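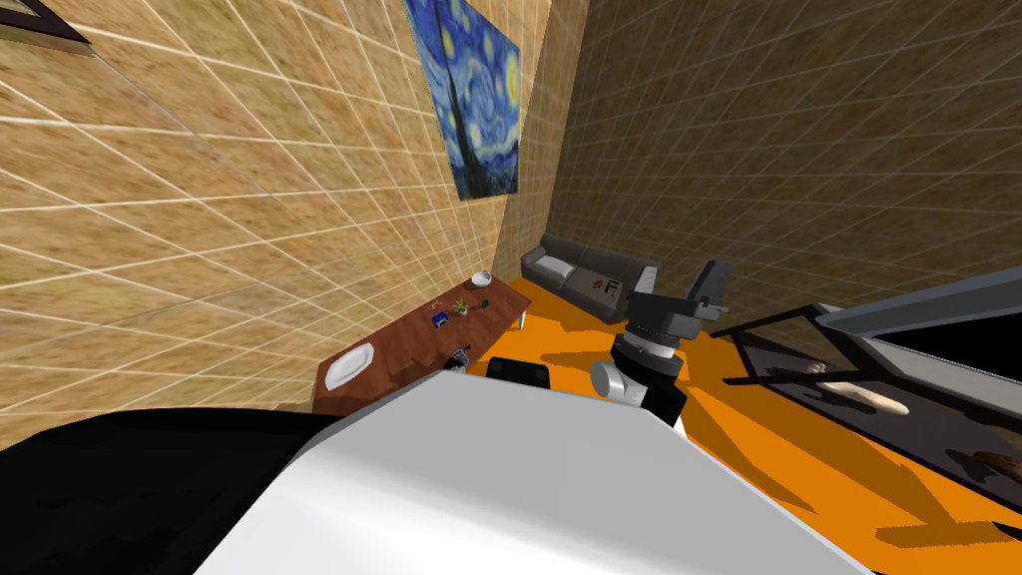

Notebook, April, started 9:40 in the morning with the second coffee

Okay, new plan for the teleop demos in the sim apartment, and I want to write it down before I forget why we changed it. Chae-won and I went through the Cleda recordings last night and a lot of them are bad in the same way. The replays are technically fine, the task gets done, the bowl ends up on the plate. But the path the arm takes is all me fiddling with the handset and hunting for depth, and the policy we trained on it has learned to fiddle too. It hovers. It dips a bit, comes back up, hovers again. I watched it do that for most of a minute and recognized my own wrist in it, which was a strange feeling.

So for this round (calling it Lurkum 2, same task list as Lurkum, new rules for the operator):

- No re-grasp inside a demo. If the first grasp is bad, let go, back off, hit discard, start over.
- Pause at the pre-grasp pose, then commit. One pause, same place each time.
- One arm per demo unless the task needs both. The idle arm goes to the parked pose BEFORE recording starts.
- Say the task name out loud at the start so the audio marker lines up. Mwende asked for this and I keep forgetting.

Task list is still bowl to plate, plate to near edge, blue box to plate, bread from rug to table, cushion straighten. The cushion one I'd like to drop. Cloth-ish things in this build behave like a wet sponge one day and a brick the next, depending on the solver settings, and I can't tell whether I'm teaching the robot or teaching myself the bug. Leaving it in for now because Mwende has it in her evaluation sheet and I said I would.

10:30

Camera view. The head camera tilt is making me slightly seasick - the whole room leans over when the torso bends toward the long table, and my brain wants to tilt the handset to match. Chae-won says just get used to it. I tried ten minutes of getting used to it and then asked her to add the horizon-lock toggle to the operator display (display only, the recorded frames stay as the robot sees them, otherwise we train on a view it will never have). She had it in before lunch. It's SO much better. I'm going to leave it on for all of Lurkum 2, and there's a flag in the session header now so we can tell which demos had it.

One thing to watch: with the lock on, the corners of the operator view get cropped, and I lost track of the gripper twice when it went high. Raise the elbow less. I have a habit of lifting the whole arm up and out to get it clear of the table and then swinging it back down, and all that extra travel goes into the data.

11:15

Bowl to plate. Bowl is up the far end of the table by the little plant, plate is at the near end, so it's a long carry for one arm and you really have to drive the base for it. First few tries I did reach-then-drive, which knocked the plant. Drive-then-reach is the way. Park the base by the middle of the table, bend, reach, grasp, lift, straighten up a little, roll back, place. Written out it sounds obvious. On the handset it's three modes and two mode switches, and I still press the wrong thumb button about one time in... no, I'm not going to guess, I'll look at the logs.

Grasp on the rim from the side works. Grasp from the top works only if the fingers open wider than the default, and if you forget to widen them the bowl scoots off toward the sofa. Chae-won got a beautiful one, smooth the whole way through, and then forgot to press save. We don't speak of it.

Lunch

1:20

Settings, so they're somewhere other than my head:

Translation scale on the handset at 0.4 for the approach, 0.2 for the last bit. Rotation scale left at 1. Recording capped at 2,000 steps per demo, anything that hits the cap gets tossed automatically. Most of my good ones finish close to 600, so the cap is generous and I'd like to bring it down once Mwende has had her turn (she's careful, she goes slower than I do, and her demos train better than mine, so I'm not going to be the one to hurry her). Gripper force limit unchanged. Object positions jittered on reset, wall pictures and floor color fixed for this batch. Ko handles the lighting randomization and we're not turning that on until the second half.

About the floor: it's extremely orange. Mwende thinks the policy may be leaning on it, as in, finding anything on the floor by looking for not-orange. Fair point! I'd rather find that out now. We'll do the first half as is and then swap the floor and see how much falls apart.

2:10

Bread from rug to table. This is the hard one and also the one I enjoy most. The loaf is long, the rug is dark, and the black-framed table is right there with its legs and rails waiting to catch an elbow. Contact with those rails isn't forbidden but it makes a horrible jump in the joint readings and I don't want that in the set.

What works for me: come in from the open floor, keep the forearm low and flat, turn the wrist so the fingers close across the loaf and not along it, grab the middle. If you grab it near the end it swings, and then you're waiting for it to settle, and then you have a pause in the demo that means nothing. I'd also been closing the gripper while still moving down. Stop first, then close. The shadow of the arm on the floor helps a lot with height, more than the depth readout does, and I've started steering by it. Not sure how I feel about that, given that Ko's lighting changes will move the shadow all over the place. Ask Chae-won if operators leaning on the shadow matters or if only the final motion matters.

(Asked. She says the motion's what gets recorded, so go ahead, but she wants a batch from each of us with shadows off so we can compare. Added to the list.)

3:00

Mwende took the handset for a while and I sat and tagged. Things I noticed watching her:

She moves the base far less than I do. She sets it once and then does everything with the torso and arm.

She looks before she moves. There's a still bit at the start of every demo. I asked if we should trim it and she said please don't, she wants the policy to have frames where it's doing nothing and that's correct.

Her blue box grasps all come from the same side. Mine come from everywhere. Probably hers are better for learning quickly and mine are better for coverage, or that's what I'm telling myself. We agreed to each keep our own style and tag by operator.

3:50

Annoying problem. The tracking on the left handset drifts after a long session, a slow slide to the right, and you correct for it without noticing. I only caught it because the parked arm wasn't parked anymore in the overlay. Re-zeroed and it went away. So: re-zero every 5 demos, no exceptions, and write it in the header. I went back over the early afternoon ones and threw out everything after the last known good zero. It hurt a little. Better than finding it next month in a plot from the Brirnimstead people wondering why their copy of the policy always misses to one side.

4:45

Count at end of day is 133 kept, all three of us together, across four tasks. No cushion demos kept. I did try. It folded itself in half and vibrated.

To do:
- shadows-off batch, one from each of us
- Chae-won: warning beep if recording starts and the idle arm isn't parked
- me: pull the mode-switch errors out of the logs
- Mwende: decide on the cushion, please say drop it
- charge both handsets overnight, the right one was dying by the end
- ask Ko when lighting is ready
- rename the save button so it's bigger (Chae-won's request, very strongly worded)

Replay check on a handful before I left - bowl to plate looks clean, one pause, no hover. Bread still has a wobble on the lift, and that one's mine. Going to start on bread first thing while I'm fresh.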